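Print this page | E-mail this page

Workshop Tips: Comparing Grippers on a Bench Arm

Blocks, a ball and a basket are enough to tell two grippers apart. Fix the test before mounting the first gripper and do not change it until the last one is off.

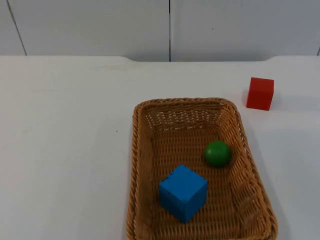

Tima wrote in to object that blocks flatter a parallel jaw and that any comparison ought to include something soft, such as a folded dishcloth. The point is fair. Run the cloth as a separate series and keep its results on a separate sheet. Mixed into the block results, it hides which fault belongs to which gripper.

Choice of objects

Use cubes and a ball. A cube standing square to the jaws is the easy case. Turn it so that a corner faces the jaws and the same gripper may close on two edges and spin the block. A smooth ball shows up flat, hard pads quickly. Give each object its own color if a camera is part of the test.

Choice of basket

A shallow basket with sloped sides is harder than a box. The fingers have to come down past the rim, and a wide gripper body will touch the wicker before the tips reach an object lying near the wall. Measure the gripper across its widest point with the jaws open, not across the fingertips. Woven floors also give a little under load. Set the pick height with the basket in place.

Test order

1. Tape the basket down. A basket that moves invalidates the run.
2. Pick from the open table first. If that fails, the basket results mean nothing.
3. Pick from the middle of the basket, then from beside the wall.
4. Do 15 picks per position. Write down each miss and its type: slipped, pushed away, hit the rim, closed on nothing.
5. Swap the gripper. Leave the arm speed alone.

Results on our bench

The Pollmont two-finger jaw did well on cubes on the table and poorly beside the basket wall, where its housing met the rim. The Rumer three-finger model centered the ball without trouble but needed more clearance than the corners allow. Rubber pads cut from an old jar opener helped both. Glue the pads, let them set overnight, and check the closing distance again afterward.

Controller settings

The Sproģis controller stores grip force as a plain number from 0 to 2,000. We used 500 for wooden blocks. At 600 the two-finger jaw flexed and let go of the ball. Start low and raise the value in small steps. Save each gripper under its own profile name; overwriting a shared profile cost us a full evening in March.

Camera and light

Bolt the camera to something other than the arm's table if the table shakes. A white top makes colored objects easy to separate, though it also shows shadows, and a simple color filter can take a dark shadow for part of an object. Move the lamp until shadows are soft. Wipe the table before each series. Repeat the camera calibration after any bump, however slight.

Wicker sheds. Brush out the jaw slides when the session is over and keep oil off the pads.

Contact us | Copyright Workshop Tips, all rights reserved | Back to top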